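Home | Issues | Authors | Search
Print this page | E-mail this article
We use cookies to remember your reading settings. Accept | Manage

3. Collecting the Demonstrations
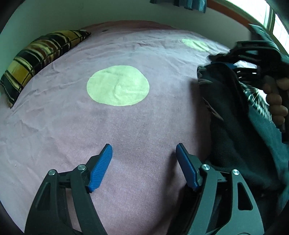

Figure 3. Bedroom collection with two hand-held grippers, seen from the camera on one of them. Both blue finger pads are open over the sheet; the second gripper is in the hand at right.

3.1 Why we went into bedrooms

I'll admit that my first plan was much tidier. I wanted a test bench, a stack of identical towels and a week of peace and quiet. Bianka Major talked me out of it on a Monday morning, before I'd finished my coffee, and she was right! Our earlier policy, Linside, had learned from bench data only, and it got badly lost the moment we tried it on a made-up bed. Everything about a bed is soft, the light comes in from one side, and a fold in a sheet can look an awful lot like the edge of a blanket.

So for the Trovmont set we took the hand-held grippers into people's homes. We visited 12 of them, all in November, and came back with 276 demonstrations. After cleaning we kept 255 (more on the ones we dropped in Section 3.3). Each demonstration is one person doing one bedding task, start to finish, with a gripper in each hand and a camera on each gripper.

Figure 3 gives a fair idea of what the learner has to work with. The printed green circle near the middle of the view is big and easy to find, but its neighbor farther up the bed is washed out by daylight and partly hidden under dark fabric. A plaid cushion lies along the far side. I like views like this one - they're messy in the way real rooms are messy, and I'd much rather have the policy meet that in training than on the day of a demo.

3.2 What we asked people to do

Not much, to be fair. We gave each person a short task card ("straighten the sheet," "move the cushion," and so on) and let them pick their own order and their own grip. We did ask them to start with the jaws open, and to go a bit slower than they normally would. Jakab, our logging tool, stores the two camera streams and the jaw openings on one clock, and very fast grabs came out smeared in our trial runs.

We didn't restyle anyone's room or close the curtains. If the wide lens picked up the other gripper, or the hand holding it, we left that in too. We had a long argument over masking the hands and ended up training both ways - the comparison is in Section 5.

3.3 What we threw out

Twenty-one demonstrations went. Most had a gap in one of the streams longer than 700 milliseconds, and the rest were stopped partway through by the person doing them. Bianka and I went over the list separately, then argued about the leftovers until we agreed. The Edavano baseline was trained on the same cleaned set, so neither method gets a head start from the filtering.

Print this page | E-mail this article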